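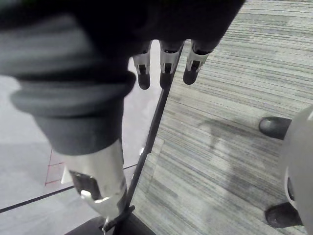

Plurness — Team Haushalt & Bad

Kleiner Thread zum Badezimmer in der Musterwohnung. Vor allem Waschtisch, ein bisschen Boden. Waren am Samstag, 15. Juli 2023 dran.

1/ Mit dem Boden angefangen. Teppich, also erst saugen, dann alles andere. Wer oben wischt und danach saugt, darf oben noch mal wischen. Haben wir im ersten Durchgang so gemacht.

2/ Saugen in Bahnen, immer zur Tür hin. Am Rand mit der schmalen Düse. Dauert 14 Minuten, wenn man vorher nichts wegräumen muss.

3/ Fleckenmittel für den Teppich ist das von Wilia. Vorher an einer Ecke testen. Steht auf der Flasche, wird trotzdem oft überlesen.

4/ Dann der Waschtisch. Die Platte ist grauer Marmor mit hellen Adern. Kein Essig, keine Zitronensäure, auch nicht verdünnt. Lauwarmes Wasser, ein Tropfen neutrale Seife, weiches Tuch.

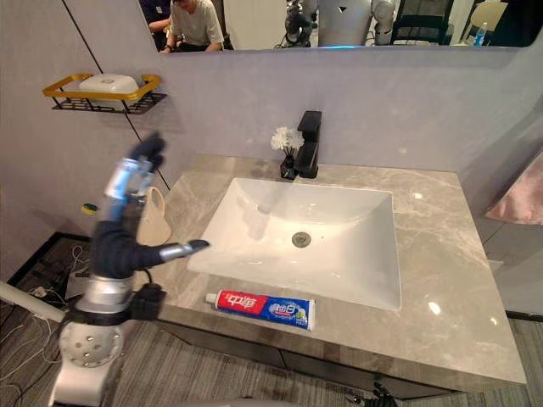
Von der Redaktion Haushalt & Bad, Plurness

5/ Auf Hochglanz sieht man jede Schliere, besonders unter Deckenlicht. Nach dem Wischen sofort trockenreiben — Lufttrocknen gibt Kalkränder.

6/ Becken: rechteckig, weiß, glatte Wände. Mit dem Schwamm von oben zum Abfluss. Den Ring um den Stopfen extra, am besten mit einer alten Zahnbürste.

7/ Mattschwarze Armatur: nur feuchtes Tuch, keine Scheuermilch. Das Matte wird sonst stellenweise blank und bleibt so.

8/ Die weißen Kunstblumen in der kleinen schwarzen Vase bleiben. Einmal im Monat kurz unter kaltes Wasser halten, kopfüber abtropfen lassen.

9/ Zahnpasta (Zhonghua, die Tube in Rot und Blau) liegt vorne am Beckenrand. Endgültiger Platz wird ein Becher links vom Hahn, gleich neben der Vase. Becher von MacAulay ist bestellt, kommt im September.

10/ Frage aus den Kommentaren: Imprägnieren? Ja, die Platte wurde beim Einbau behandelt. Wir frischen das einmal im Jahr auf. Wassertropfen draufsetzen, zehn Minuten warten. Bleibt ein dunkler Fleck, ist es fällig.

11/ Die Putzliste fürs Bad hat jetzt 29 Punkte, das ist zu lang. Wird noch gekürzt — Vorschläge gern hier drunter.

12/ Nächster Thread: Küche.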